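Why do we blink?

Quick science for kids, from the Molldale Science Club page
Updated 7 Apr 2026

You just blinked. Did you notice? Probly not. Most blinks last less than half a second, way too short to bother you.

So what is a blink for?

Mostly it's a wash. Your eye has a thin layer of tears on it all the time, even when you're happy. Every blink spreads that layer out again, like a wiper on a car window. No blinking, and the layer starts to dry up in patches. Then your eyes sting. Then you blink anyway, like it or not.

Where do tears come from?

A little gland above each eye, up under the bone. It makes salty water. Tiny oil glands along the edge of your eyelids add a bit of oil on top, so the water doesn't dry out too fast. Used tears go down two small holes in the inside corner of each eye and into your nose. Yes, your nose. That's why it runs when you cry.

Blinking is a guard too

Something comes at your face, your lids snap shut. You don't decide to do it. That's called a reflex. Wind can set it off, so can dust, or a loud bang, or a ball. Eyelashes help, they feel a speck before it lands and tell the lid to close.

How often?

Most grownups blink over 10 times a minute. Babies only 2 or so, and scientists still argue about why. Reading slows you down. Screens slow you down too, which is why your eyes feel scratchy after a long game. Look up, look out the window, blink a few times. Better. Same goes for any job where you lean in close and look hard at one thing.

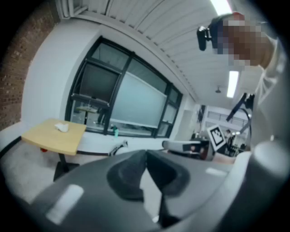

Do animals blink?

Lots do. Cats, dogs, cows, you. Fish mostly don't, they live in water so their eyes stay wet anyhow. Snakes can't. No moving eyelids at all, just a clear scale over each eye that comes off when they shed there skin. Birds and frogs have an extra see-through lid that slides across. Sort of like swim goggles you never lose.

Try it

Get a friend and a timer.
Sit still, talk about lunch for one minute. Friend counts your blinks.
Now read a comic for one minute. Friend counts again.
Swap places.
Write down both numbers. Which was bigger?

Don't try to hold your eyes open till they hurt. Staring contests are fine, stop when it stings.

Words to know

Gland: a body part that makes something, like tears or sweat
Reflex: a move your body makes without asking you
Shed: to drop old skin or fur

Next page: Why do we yawn?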